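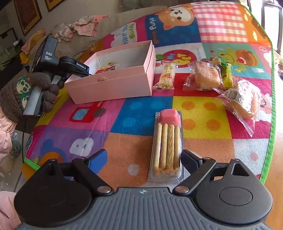
Snack tray on a patchwork play mat.

Support > Play Mats > Curton Mat Guide > Section 5: Washing and Drying

1. Shake the mat outdoors and pick off crumbs by hand.
2. Mix 2 capfuls of mild dish soap into a bucket of lukewarm water.
3. Wipe the printed side with a soft cloth - do not scrub the seams.

CAUTION: Do not use bleach or a steam cleaner.
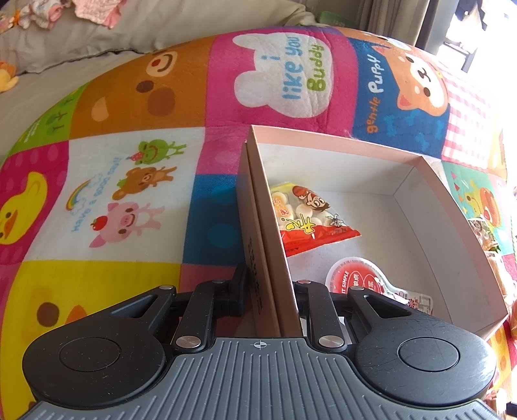 Can the mat go in the washing machine?
Only the small size, on a cold gentle cycle with the spin turned off.

4. Rinse with a clean damp cloth.
5. Hang the mat over a rail, printed side out, away from direct sun.

NOTE: Fold lines fade after a night lying flat.
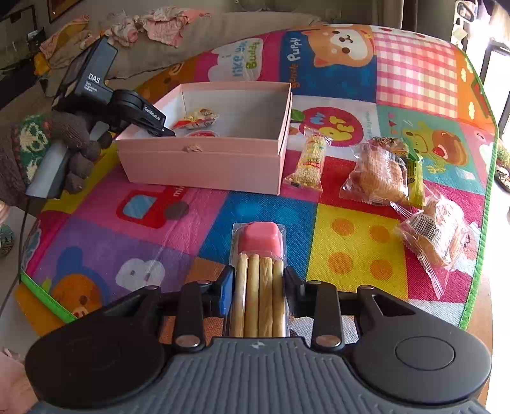
Nayeli Ayala writes that drying took her until the next morning in February, and that turning the mat over at bedtime helped with the underside.

6. Roll the mat for storage. Do not stack anything on it.

Related sections
Unpacking the Mat
Removing Ink Stains
Bendis Storage Strap

Contact Curton Support | © Curton | Back to top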